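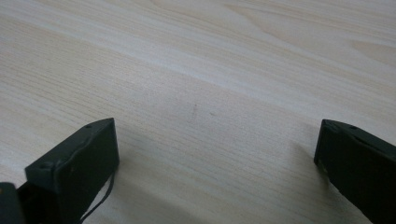
## 4. Table set-up and bottle labels

Covers the tasting table, from wiping down to the labeled bottles going out. Section 3 (brewing and chilling) should be finished by now. If the concentrate is still in the fridge, fine, leave it there.

Who does what in April: Mawar Oei on table, Clem McKinnon on labels. Swap if you like, tell Ewan.

**You need**

- 2 soft cloths, one damp, one dry
- dish soap, a drop
- soft pencil eraser
- steel bottles, rinsed and capped
- printed labels (Plakudis template, large)
- old plastic card for smoothing
- coasters from the Pearce drawer

### 4.1 Clear and wipe the table

1. Everything off. Phones, keys, cups, the Dino tin.
2. Brush crumbs into your hand, not onto the floor.
3. Damp cloth, one drop of soap. Follow the grain, long strokes, one end to the other.
4. Second pass with plain water. Wring the cloth out hard first.
5. Dry cloth right away. Don't let it air dry, leaves streaks on the pale wood.
6. Get down low and look across the top. Small marks hide in the grain and you won't see them from standing.

> **Caution:** No scouring pads. No bleach spray. No Grultum cleaner on the tabletop, that one is for the sink only.

> **Note:** Coffee rings come up easy if you get them in the first hour. After that, warm damp cloth laid on top for 11 minutes, then wipe. Repeat once. If it's still there, put it in the log and move on.

### 4.2 Print the labels

1. Open the template. One drink per label.
2. Drink name goes on the first big line, sweetness on the second. Keep both short.
3. Small text underneath: batch, ingredients, who made it. Carleen Donnelly checks the ingredients before anything prints. Every time, even for a reprint.
4. Print one on plain paper. Read it out loud. Then print the rest.
5. Let them sit on the tray until the ink doesnt smear under a thumb.

Text size for the big lines is 54. Smaller than that and people pick up every bottle to find theirs. Full sheet set is 35 labels, do not start a new set for one missing bottle, use the spares in the folder.

### 4.3 Put labels on the bottles

1. Bottle at room temperature. Cold steel sweats and the glue lets go.
2. Dry the outside all the way around, base too.
3. Stand it up on the table. Don't lay it down, it rolls.
4. Peel one short side of the backing, about a finger width.
5. Line up the bottom edge of the label with the base of the bottle. Leave a gap at the bottom.
6. Press that side down, then pull the backing away slowly while you smooth around with the card.
7. Rub the last end down with your thumb. Hold it for a slow count of 11.
8. Turn the bottle so the drink name faces out.
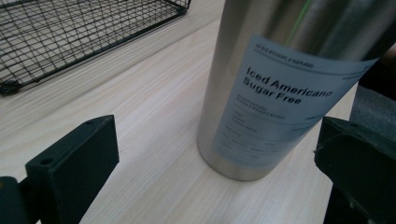
*Iced Americano, Sugar Free. Big lines face front; label is on a slant and the right end looks slightly lifted, so go back to step 7.*

A slant is okay if the name reads from a step away. A lifted end is not okay, it catches on sleeves. Press again. If it comes up twice, peel the whole thing and use a new one.

> **Caution:** Never put a Sugar Free label over an old label. Old one comes off first, completely. Warm water, fingernail, dry, start over at step 1. Ashton Kerslake had two layers on one bottle last year and the top one slid off in the tub.

**If it goes wrong**

| Problem | Do this |
|---|---|
| Bubbles in the middle | Card again, middle to ends |
| End lifting | Thumb, hold, check in 10 min |
| Ink smears | Reprint, wait longer |
| Wrong drink | Stop, ask Carleen, don't guess |
| Very crooked, can't read | New label |

### 4.4 Set the bottles out

1. Coaster first, bottle second.
2. One kind of drink per row. Sweetened on the left, Sugar Free on the right, always.
3. Leave a hand's width between bottles so they can be lifted with out knocking the next one.
4. Keep the front edge of the table free for cups.
5. Caps stay on till the first pour.

Bottles out more than 54 minutes go back in the fridge. Write the time on the sheet, don't rely on memory.

### 4.5 Check the tabletop after

Bottles off, coasters off, wipe as in 4.1. Then go over the middle of the table properly, that's where everyone sets things down.

- Crumbs or grit: brush off before any cloth touches it.
- Sticky patch: damp cloth, soap, dry.
- Short streaks or tiny dots: see 4.6 below.
- Scratch you can feel with a nail: leave alone, tell Ewan Hapeta.

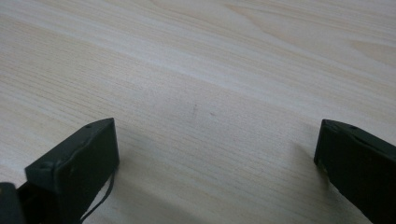 ### 4.6 Small marks

1. Damp cloth first. Half of them go.
2. Still there? Dry the spot, then eraser, light, along the grain only.
3. Brush off the rubbings.
4. Wipe, dry, look from low down again.
5. Not shifting after two tries, stop. Rubbing makes a shiny patch and the shiny patch is worse than the mark.
6. Log it: where on the table, how long, what color.

Spare cloths are on shelf 97, next to the label folder. Used ones in the bin under the sink. Section 5 is pouring and cup counts.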